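## 4.2 What ends up at the back of the table

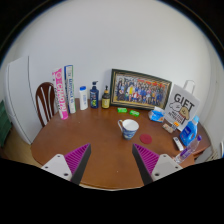 **Marcelino Toledo**
*Lead author, Moura Household Objects Study*

*Figure 6. A round dining table with its back row against the wall, and a mug and coaster nearer the middle.*

I went into this section thinking dining tables were for dinner, and wow, did our 761 tables set me straight! The back edge, wherever a table meets a wall, works like a shelf that people never bothered to put up. In Figure 6 you get two books, a little white bottle with a blue cap, two pump bottles and a big framed group photograph, all lined up (I love this one, it's practically a mantelpiece). We coded the whole lot as "resident" items, our word for things that belong to the table between meals.

The mug and the red coaster gave us more trouble. The mug is standing on bare wood with the coaster just to the right of it, and my first instinct was to code them as a pair anyway. The Gultero scheme says a coaster only counts as "in use" with something on it, so they went in as two separate "visiting" items. I argued about this for most of December and lost.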